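Handout 6: Table-Top Manipulation Cells, Rules for Setup and Recorded Runs
Course notes, Robotics Laboratory Practice. Prepared by Seija Niskanen. 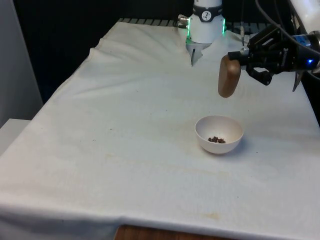
Fig. 6.1. Block held clear of the table, bowl on the cloth. Green strips on the arm, blue LED on the gripper.

6.1 Scope

These rules apply to single-arm cells in which the arm works over a fixed table with small objects. Mobile bases and conveyor cells are treated in Handout 8. Where the cell manual is stricter than this handout, follow the cell manual.

"Operator" means the person holding the enable switch. "Recorder" means the person keeping the run log. One person may not do both jobs during a first run.

6.2 Definitions used in the log

Run: everything from the moment the arm is enabled to the moment it is disabled.
Trial: one attempt at one task. A run may hold many trials.
Held object: any object whose weight is carried by the gripper. The wooden block in Fig. 6.1 is a held object.
Free object: any object resting on the table and not touched by the arm. The bowl in Fig. 6.1 is a free object. Contents of a container count as part of the free object for placement, but are logged on their own line.

6.3 Table surface

6.3.1 A cloth is permitted as a work surface. It must not be able to reach a joint or be drawn into the gripper at any pose used in the task.
6.3.2 Wrinkles are permitted outside the placement area. Inside it, smooth the cloth by hand before the run, with the arm disabled. The folds toward the back of the cloth in Fig. 6.1 are acceptable only if the task does not place anything there.
6.3.3 Stains do not by themselves require a change of cloth. If the task depends on a vision model, log them. A yellowish mark on a white cloth can be segmented as an object at low thresholds.
6.3.4 Where a cloth hangs over the front edge, operators keep hands and sleeves away from it while the arm is enabled.

6.4 Held objects

6.4.1 The maximum mass of a held object in the teaching cells is 565 g. This is a course limit and is set below the rating of the gripper.
6.4.2 Carry height is measured from the cloth to the lowest point of the held object. Minimum carry height when crossing a free object is 148 mm.
6.4.3 Do not carry a held object over an open container that has loose contents unless the task calls for it. Route around the container.
6.4.4 If the enable switch is released while an object is held, the gripper stays closed. Support the object by hand before opening it. Do not open the gripper from the terminal while the object is in the air.

6.5 Containers and loose contents

Granular contents are a contamination hazard for finger joints and linear guides. Fill to no more than one third of the depth of the bowl. Record the material by name in the log. "Brown bits" is not an acceptable entry, and an unknown material is entered as UNKNOWN. Spilled material is swept with the arm disabled, never blown off with compressed air.

6.6 Cables

Check the cable bundle at both ends of the working range before the first trial. It must have slack at full extension and must not cross in front of the fingers at full retraction. A single cable hanging outside the bundle is clipped back or listed in the log as an open item.

6.7 Indicator lights

Light colors differ between manufacturers and between firmware versions. Read the table in the cell manual and copy the relevant lines onto the log sheet. Do not infer from a green light that the arm is safe to approach. An arm may show green while waiting for its next command. The gripper has its own supply and its own indicator, so each is logged separately.

6.8 Minimum log entry

Cell name (Osix, Runby or Perrin)
Operator and recorder
Program version
Object list, held and free
Arm light and gripper light at start
Surface condition
Open items
Stop events, with time and cause

A run with a missing field is kept but may not be used in the report. In the spring review of the Perrin cell, 197 runs were checked and 41 were set aside under this rule. Most lacked the gripper light entry.

6.9 Before next session

Read section 4 of the Mudia cell manual. Prepare a log sheet for the setup in Fig. 6.1, leaving blank any field the figure does not settle. Send questions on 6.4 to Sawsan Abu Hammour before the lab opens at 9:00.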